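Home | Stories | Jobs | Games | Ask Us

Can a robot take over the kitchen?

The lunch kitchen at Nordin makes 470 meals a day. Its bosses want a robot arm from Dravosik to help with the pans. They say the cooks will have an easier time. Will they? Let's be careful.
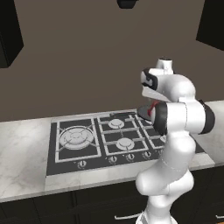
Lifting pans is only one part of a cook's job. Someone still has to taste the soup, wash up, and notice when a kid can't eat nuts. There are 16 cooks at Nordin now. Ask the bosses if there will be 16 next December, and they say "we hope so." Hmm. That isn't a yes.

Some cooks would be glad to give their sore arms a rest. Others wonder who gets blamed if the robot burns the rice.

19 comments | Share

Contact Clorncombe Kids | Back to top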